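Using Your Pedum Points Before the Chart Changes

A good many of you have written in since the April issue to ask what is going on with Pedum points, and whether it's time to spend them or sit tight. I've been meaning to answer properly for weeks, and then there was the garden, and then my sister's visit, so thank you for your patience! Here is where I've landed, as of August 2024.

The short version is that I would spend them, or at least spend most of them. Pedum has told members that its hotel award chart will be redrawn this winter, and while the letter is very cheerful in tone, I have been collecting points long enough to get a little nervous when a program tells me it is making things simpler. The last time things were made simpler, my favorite little hotel in Pandoddale moved up a whole category and I had to stay out by the ring road.

So, if you have a balance sitting there, the Pandoddale hotels are still my first pick. The cash price for a standard double at the Manninen has crept up to $179 a night before tax, and the points price hasn't budged yet. Breakfast is part of the rate whether you pay with points or with money, and it is a proper breakfast, with hot dishes and good bread and someone coming by with the coffee pot. The rooms facing the courtyard are the quiet ones. Ask for one when you book and then ask again when you check in, because notes on a reservation have a way of getting lost between the website and the front desk.

Do book 4 nights if you can manage it. Pedum still gives the last night free on stays of that length, but only when all of the nights are booked with points and on the same reservation. Oldřich Gajdoš wrote to me about this after he booked two nights and then added two more, thinking the system would join them up. It did not. He had to cancel the lot and start over, and he was lucky the rooms were still there when he did. 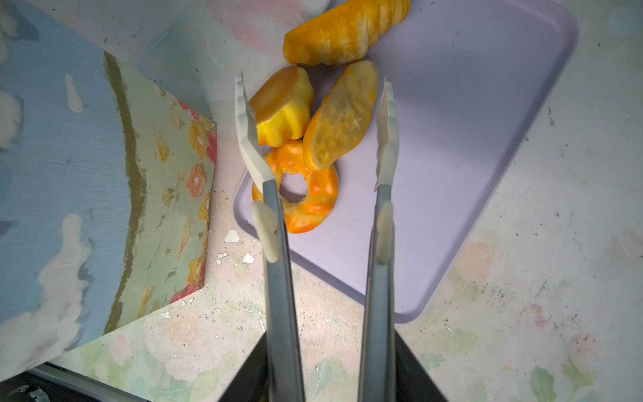
Orange and yellow, in good time for fall.

Now, fall. If your dates are flexible, the weeks after the school holidays are lovely for this sort of trip, and award rooms are much easier to find. I looked up a handful of dates while writing this and had no trouble at all until I got close to the harvest weekend, when everything in town goes. Vaida Lukoševičius, who has been a member longer than I have, swears by searching one night at a time and then piecing the stay together once she knows where the gaps are. It takes more clicking – and a pencil and paper, if you are like me – but she has found rooms that way that never showed up in a longer search.

Transfers are the other thing people ask about. You can still move Gesteser card points over to Pedum, and they generally arrive the same day, though Martti Tuominen's took 10 days this spring and the room he wanted was gone by then. My own rule is to find the room first, call and ask whether they will hold it, and only then move the points. Once they have gone across they can't come back, and I would hate for anyone to be stuck with a pile of them just before the chart changes. Check that the name on both accounts matches exactly, too. A missing middle initial was the whole trouble in Martti's case.
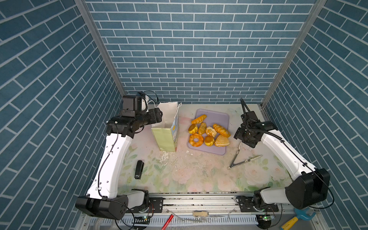 Roses on the tabletop, brick pattern on the walls.

A word about what I would leave alone. The gift card option in the Pedum catalog is poor value and always has been. So are the magazine subscriptions, although Sylvie Gosselin tells me she used up a tiny leftover balance on one and has enjoyed every issue, and I can't argue with that. Airport transfers are somewhere in the middle. If you are arriving late with heavy bags they are a comfort, but the bus is cheap and stops right by the Manninen.

And if you truly have no trip in mind, don't panic and book something you don't want. Award nights booked before the change will be honored at the old price, and Pedum lets you cancel up to 2 days before arrival and get your points back in full. That means you could put a spring stay on the books now and decide later, which is what I have done. Valtteri Koivisto has asked me to look into the family room rules as well, since they seem to differ from hotel to hotel. I'm waiting on a reply and will put whatever I hear in the next issue.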